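Where can I find the rest of a radio series I half remember?

Gyu-bin Cha
Hello all, I hope somebody can help. Back in April I caught the end of a programme on Centhorpe community radio in which a retired bus driver read from the diary he kept at nineteen. It was lovely, and I sat in the car outside the shops until it finished! The presenter said there were 37 parts, but the station's website only lists 20 of them. Does anyone know where the others went?

Rosemarie Engelhardt
Oh, I loved that one (my sister and I used to ring each other afterwards). It's called The Dadbridge Diaries. The older parts are filed under "Spoken Word" instead of "Series", so try there first. If you still come up short, write to the station and quote the programme number, 2596. They answered me within the week and were ever so kind about it.
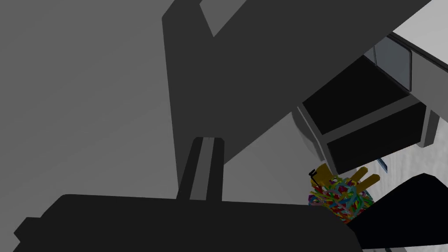 Gripper finger, computer render

Hok-lam Tam
think some of them were never put online, music rights or something. might be wrong

Gyu-bin Cha
Thank you both! Found another 12 under Spoken Word, so I've written to them about the last five.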